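Categoria: Aviação comercial › Serviço de bordo

Serviço de bordo da Vokell

O serviço de bordo da Vokell é o conjunto de refeições e bebidas que a companhia oferece nos voos a partir de Brastitz, e que muitos passageiros habituais recordam com verdadeiro carinho, sobretudo pelo pão morno da manhã. Começou em 2000, quando a empresa voava apenas com aparelhos de 44 lugares e a cozinha Ernard, instalada junto ao terminal, preparava umas 114 bandejas por dia.

Nas rotas mais longas, como a de Solanki, há duas refeições (a segunda, mais leve, costuma ser uma sopa ou uma tarte salgada), servidas em louça na cabine da frente e em caixas de cartão nas restantes filas.
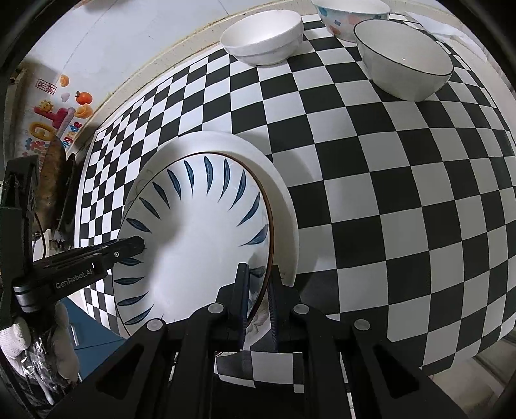 As refeições especiais pedem-se até à véspera da partida, e a ementa muda todos os anos em abril, com a chegada dos legumes novos.

Última edição: 23/6/26

Partilhas: 323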